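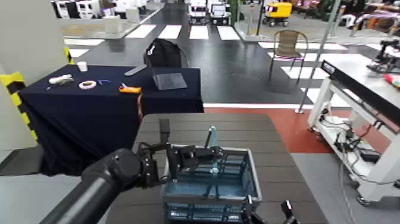 Photo: Drenura project group, Soken hall. Taken from the head camera.

Drenura: Final Project Report
Section 4. The gripper fault

4.1 What the task was

The arm had to reach into a blue plastic basket on the test table, take hold of one upright item and lift it clear of the rim. We picked this basket for its slotted sides, which let us see the fingers from most angles. The control software was Trenum, with our own grasp routine running on top of it.

We planned 20 runs and stopped after 16. Of those, 11 ended with the item lifted and held. In four, the fingers closed beside the item and came up with nothing. The last run is the subject of this section.

4.2 What happened

On run 16 the arm went down normally and the fingers closed. On the way up, one finger caught in a slot in the side of the basket. The arm kept lifting. The basket came up off the table on one side, tipped, and was dragged toward the table edge before one of us hit the stop button. Nobody was hurt. The basket had a bent rim and one finger bracket was out of line.

The arm should have stopped by itself. We had set a force limit in the first week and tested it by pushing on the arm by hand, and it worked then.

4.3 Finding the cause

The log for run 16 has 1371 lines. We went through all of it, first looking for a sensor dropout, which was our guess on the day. There wasn't one. The force readings were good right through and went over our limit well before the stop button was pressed.

The limit was being ignored. When our routine changed from "close" to "lift", it loaded a new set of motion settings, and that set had no force limit in it. Trenum treats a blank limit as no limit. Our hand-push test was done with the arm holding still, so it never used the lift settings at all.

We repeated the fault on purpose at low speed with a foam block in place of the basket, and got the same result three times out of three.

4.4 What we changed

The force limit is now set in one place and copied into every motion state. The routine won't start if any state has a blank limit. We also lowered the lift speed for the first few centimetres, so a caught finger shows up early — before there is much weight on it.

The push test is now done in every state, including mid-lift. It's slow and takes two people, one on the stop button the whole time.

4.5 Still open

The bracket was straightened, not replaced. A new one is on order from Shirima and should be here in August. Until then the gripper is limited to light items.

We haven't fixed the catching itself. The fingers can still go into the slots if the item is close to the side of the basket. A solid-sided basket would get around it, but the brief asked for ordinary household containers, so we'd like the next group to look at the approach angle instead.

Report submitted 6/21/20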